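Replacing the memory in an older desktop tower
Workshop notes, Stonach repair bench
Written by Duarte Tavares. Last checked 8/15/24.

These notes cover memory replacement in office towers with a side-opening case and tool-free drive carriers. The procedure is the same for most machines of this type. Where the service manual for a particular model says something different, follow the manual.

What you need
Replacement memory of the correct type and speed
Anti-static wrist strap with clip
Soft brush or canned air
A tray or slotted holder for loose modules
Phillips screwdriver, if the side panel is screwed on

Before opening the case
Shut the machine down from the operating system. Sleep is not sufficient. Turn off the switch at the back of the power supply if it has one, then pull the power cord. Disconnect the monitor, network and USB cables. Hold the power button in for several seconds to drain what is left in the supply, then wait 60 seconds.

Write down the amount of memory the system reports before you start. You will want the figure for comparison at the end.

Opening the case
1. Lay the tower on its side with the removable panel facing up. Use a stable bench at a height where you can look straight down into the case.
2. Release the panel by its latch or screws, slide it back and lift it away. Put it somewhere it won't be stepped on.
3. Clip the wrist strap to bare metal on the chassis. The drive cage is a good spot. Painted surfaces do not give a reliable connection.
4. Blow out or brush away loose dust, paying attention to the heatsinks. Hold fan blades still while doing this.

Finding the slots
The memory slots are long, narrow sockets on the motherboard, usually in a row near the processor and fitted with a latch at one or both ends. Do not confuse them with the expansion slots, which line up with the covers at the back of the case. A graphics card can normally stay in place. If it blocks the slot latches, remove it first and set it on an anti-static bag.

Check for cables lying across the work area. SATA data cables can be moved aside by hand without unplugging them. Bundled power leads are stiffer and may need to be held back with a reusable tie. Don't pull on the connectors.
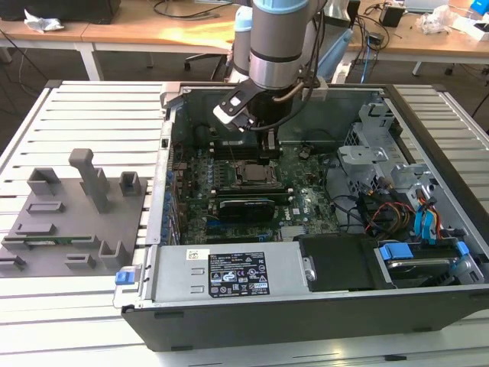 Tower on its side, panel off. Drive cage and cabling on the right, power supply along the bottom.

Removing and fitting modules
1. Press the slot latches outward until the old module lifts.
2. Hold the module by its short edges and draw it straight out. Place it in the holder.
3. Line up the notch in the new module with the key in the slot. If they don't match, the module is the wrong type.
4. Press down evenly at both ends until the latches close. Some force is normal.
5. For a matched pair, use the slots named in the manual. Slot colours and numbering vary between makers.

Closing up and testing
Return any cables you moved and confirm none is touching a fan. Refit the panel, stand the tower upright and reconnect everything. On first start the machine may report that the memory amount has changed. Accept the message and continue.

Compare the reported total with the figure you wrote down. If it is too low or the machine beeps and does not start, disconnect the power again and reseat each module. Run a full memory test before putting the machine back into service.

Corrections to this page go to Salvador Cardoso at the Stonach bench. The latch instructions were revised in May.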